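The Woman Who Mends the Shirts of Munoreck

The small room behind the club shop in Munoreck opens at four in the afternoon. When I arrived it was half past three and she was already working, with a cup of tea on the window sill and a radio playing very low. For 13 years she has repaired the playing shirts of the amateur teams in the valley, and she agreed to speak with me under one condition, that I do not write her name. "They know who I am," she said. "The others do not need to."

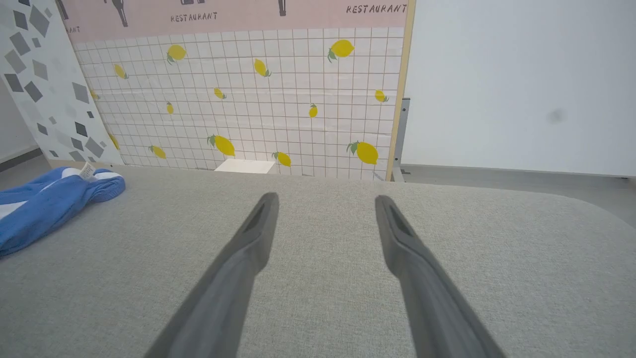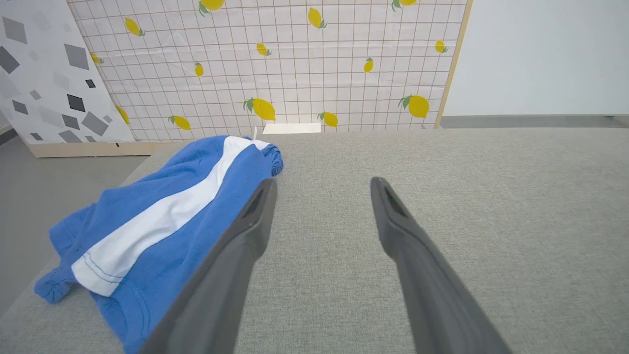
How did she come to this work? Her sister played on the Stotgate women's team and tore a sleeve two days before a cup match, and there was no money for a new shirt. She repaired it at the kitchen table, the sister wore it, and the next week four other players stood at the door with bags.

Before that she worked in an office at Briggs, a company which sold heating parts, and she sewed only curtains. "Curtains do not move," she told me. "A shirt must move. My first repairs were very strong and very bad. The boy lifted his arm and everything around my stitches opened." She learned from library books and from her own mistakes. One of the first shirts she still keeps in a drawer, and she showed it to me with some pleasure. The seam under the arm looked like a railroad track.

I wanted to know what breaks most often. She thought for a while before she replied. The collar is pulled in almost every match, but a collar is sewn well in the factory and it survives. The side seam is the weak place, and after it the numbers on the back. "People put the shirt in the dryer. I tell them each season, please, not the dryer. They say yes, yes, and in October the number eight is a number three."

A knit cloth, she explained, wants a needle with a round point, because a sharp one cuts the thread of the cloth and makes a little hole that will grow. She also uses a stretch stitch, and she pulls the finished seam with both hands, quite hard, before she gives it back. If it makes a sound, she does it again. For a small hole in the front she puts a piece of thin net behind and sews from the inside. For a big hole she says the truth to the owner, which is that it will be seen.

"Some of them like that it is seen," she said. "The older ones. They have a shirt from when they were champions of the valley, and now it is too small also, but this is not my department."

Last year she repaired roughly 500 pieces, the greater part of them in August and in the first weeks of spring. The clubs pay her by the piece and the sum is modest. I asked if she could live from it and she laughed at me, kindly. She has a second job in the mornings, in the bakery at Vunard, where she starts when it is still dark. The hands get tired. In winter she rubs them with the same cream that she gives to the goalkeepers.

We spoke also about new shirts. They are lighter every year, and she does not like it. The old cotton ones were heavy in the rain -- her sister complained about it without end -- but they could be mended for twenty years. The new cloth slides under the machine "like a fish," and for this reason she puts paper under it and tears the paper away after.

Does she go to the matches? Sometimes, when the weather is good. She admits that she does not follow the ball very much. "I watch the shoulders," she said. "When one player takes another by the shirt, I close my eyes."

At four o'clock the first customer knocked, a tall boy with a plastic bag in his hand. She looked inside it, closed it again, and asked him if he had used the dryer.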